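Gallery: The Slipping Grip at Sandwood

I went out to Sandwood in December because their newsletter had told us, with a lot of confidence, that the Bravo grip problem was "closed." I have read that word in enough fault reports to want a look for myself. These are my notes and the one photo I kept, with the captions the shop asked me to add. Make up your own mind.

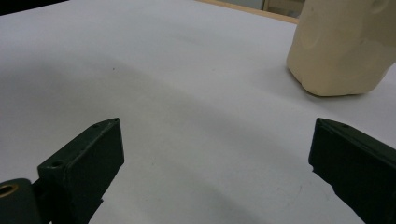
The complaint is simple enough. On the Bravo, one finger lets go a moment before the other, and whatever it was carrying turns, tips and drops. Sandwood logged 22 drops in its first run of trials and put nearly all of them down to "operator handling." I asked what the operators had been doing wrong. The answer was long and I still couldn't tell you what it was.

Open fingers, dark green, over a white tabletop. Look along the lower edge of the right one and you'll find small chips or notches. I can't say from a picture how they got there, and I don't think anyone at the shop can either, though two people gave me two different stories.

The lumpy beige thing in the corner looks like carved foam or clay. Rough shapes like that are what I would want to see more of in testing. Most of the drop figures come from smooth blocks with flat sides, and a gripper that does well on those has told you very little.

Screw holes show on the top of the left finger, one toward the back and one near the tip. I bring them up because the first repair on the Bravo was to tighten every fastener on the hand and run the same test again. It passed. It passed the next day too. By the end of that week it was dropping things again, and the log for those days is a single line that says "see previous."

What the report says

The written report came from Clavudura, the firm Sandwood brought in to check its work. It runs to nine pages, and five of those are about how the tests were set up. The part about the cause takes up half a page. It blames uneven closing force and recommends a software change that would slow down the last part of the grip.

Slowing it down helped, on paper. The report claims 1,000 cycles without a drop after the change. I asked to see the cycle log and was shown a summary of the cycle log. I asked whether a cycle meant picking something up, or only opening and closing on nothing. Ruben Brouwer, the engineer who signed the report, was decent enough to answer straight: some of each. He didn't have the split to hand and said he would send it. I'm writing this on December 14, 2019, and I don't have it yet.

I want to be fair to him. He stood by his numbers and he didn't try to hurry me out of the room. But open-and-close on empty air is a test of the motor. The thing that went wrong was the holding.

The safety question

A dropped foam block hurts no one. What bothers me is the case that got the trials stopped in the first place, when the hand let go and then closed again at full force while a technician was reaching in to pick up the part. Müzeyyen Gündoğdu was that technician. She wasn't badly hurt — a pinched thumb and a black nail — and she filed a report the same afternoon. In it she says the status light was showing that the hand was idle.

Her account is a page and a half and it's the clearest thing in the whole file. She gives the order of events, says what she had pressed and what she hadn't, and asks why the hand was able to close again on its own. The Clavudura report covers this in one sentence, which calls it "a secondary event." I read that sentence several times.

When I spoke to her she was back at the same bench. She told me she now cuts the power before she reaches in, every time, even though the new procedure doesn't ask for it. It adds 90 seconds to each reset, and she said she'd been asked whether she could get that down. She told them no.

What I'd still like to know

Was the restart fault ever reproduced? The report doesn't say it was, and it doesn't say anyone tried.

Are worn or chipped fingers replaced on a schedule, or when somebody notices? I was told "as needed," and I couldn't find a record of who decides.

Does the same control board go into the Cilari? The sales sheet says the two models share "proven electronics." If the board is the same, then the fault could be as well, and people who bought a Cilari haven't been told a thing.

Sandwood says the Bravo goes back to full trials after the holidays. They have offered to let me come and watch, and I've said yes, on the condition that I choose the objects. They're thinking it over.

If you've worked with either model and had one close when it shouldn't have, please write to me through the contact page. I won't use your name unless you say I can.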